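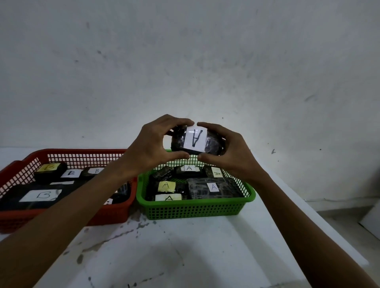 *Fig. 1. Two-way sort by hand. The package being held is labeled A.*

# Unit 7: Planning the purchase of a sorting cell

Handout for the equipment planning course, Tullovness. Revised 22/04/2023. Bring it to the session along with your own task sheet.

The case for this unit is a small bench job at Stuton. Wrapped packages carry a handwritten letter, A or B, and have to end up in the right basket. Stuton wants to know whether a robot arm should do it and what should be in the budget if so. The first round of money is $4,000. It covers the trial only. The arm itself would be a separate request in May.

## 1. Write down the task before you ask for a quote

Last year half the class went straight to supplier catalogs and came back with a payload and a reach. Those two numbers are easy to find and they don't decide much here. Start with the job as a person does it now:

- pick up one package
- find the label
- turn the package if the letter is upside down or facing away
- put it in the basket for that letter
- straighten what is already in the basket when it gets in the way

The last line is often left off the task sheet. It takes time, and with one arm it may take a different approach altogether.

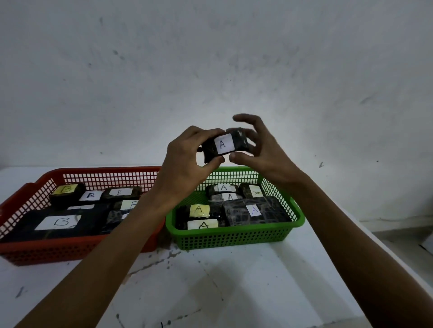

Time the job over a full batch and write down the slow packages as well as the average. Stuton's average is 7 seconds per package. If a supplier quotes a cycle time, ask whether it includes reading the label and any turning. Clastier's quote did. Wallner's gave pick and place only, so the two can't be compared until Wallner sends a revised sheet.

## 2. What drives the cost

**Gripping.** The wrapping is dark and shiny, with wrinkles in it. Suction cups need a fairly smooth patch to seal on, so get a sample test before paying for a vacuum kit. Fingers cope better with wrinkles but need room at the sides, and in a full basket there isn't much.

**Reading.** Handwritten letters vary in size and in how heavy the pen is. The label stock varies too, white and pale yellow. Glare off the wrap is a lighting problem first, and a diffuse light is cheaper than a better camera. Budget the light as its own line.

**Placing.** Open baskets with perforated sides flex and slide. Put locating blocks on the bench in the mechanical line. They cost very little and get forgotten every time.

**Bench.** A worn surface is fine for a person. For a vision system, stains and old marks on a white top are clutter. Price a plain matte mat. 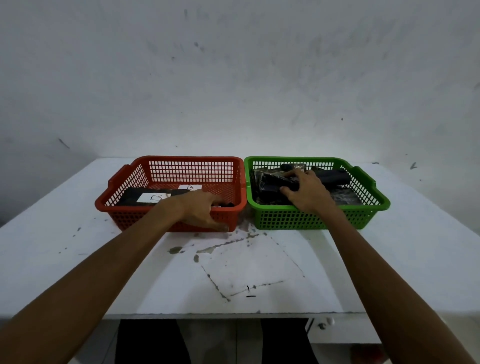

*Notes: Sohail Gilani. Budget section: Waqas Jadoon.*

## 3. Laying out the trial budget

Take the contingency out first. For a first trial on a task with irregular items, I use 20 percent. On $4,000 that is $800, which leaves $3,200 to plan with. Students tend to add contingency at the bottom and then trim it when the total runs over. Do it at the top.

The lines I expect to see, in whatever order suits you:

| Line | One-time or repeating | Who confirms it |
|---|---|---|
| Arm rental for the trial | Repeating | Supplier |
| Gripper samples | One-time | Supplier |
| Camera and light | One-time | Supplier |
| Mat and locating blocks | One-time | Workshop |
| Spare baskets, both colors | One-time | Workshop |
| Operator time during the trial | Repeating | Site |
| Risk assessment and guarding | One-time | Site |

Operator time is a real cost. Someone has to load packages, clear misreads and fix jams, and that person is off the bench while doing it. If you put zero in that row, explain why in the notes column.

Payback for the full purchase should be worked out over 18 months. Use measured hours saved in the trial. Don't use the supplier's estimate, and don't assume the whole hand job goes away. 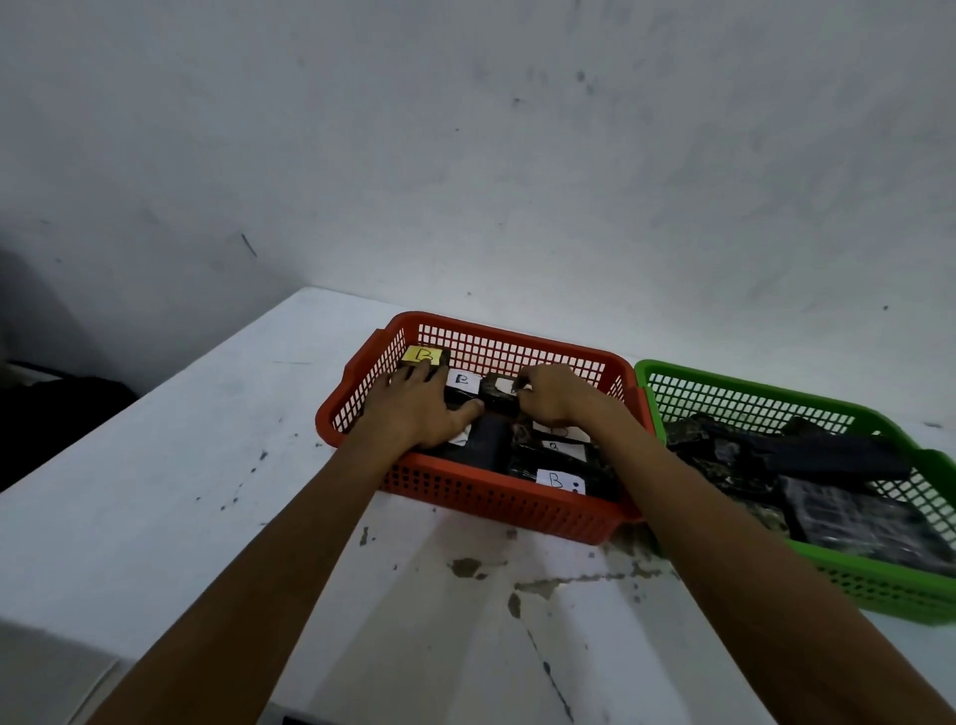 *Fig. 2. Both hands at work in the orange-red basket, with the green basket to the right.*

## 4. Items to settle before the May request

- Which packages go to a person. Labels that are faint or partly covered need a reject position, and the reject position needs bench space.
- Whether the order of packing inside a basket matters. Stuton has not said. If it does, add tidying to the cycle time.
- Whether labels could be printed. This may remove most of the reading cost and should be priced as an alternative.
- Support after purchase. Clastier includes a year of phone support. Wallner charges by the visit.

## Assignment

Fill in the trial budget table with your own figures, one page, with a source for each. Add a short paragraph on the one line you trust least and how you would check it. Send it to Waqas before the next session.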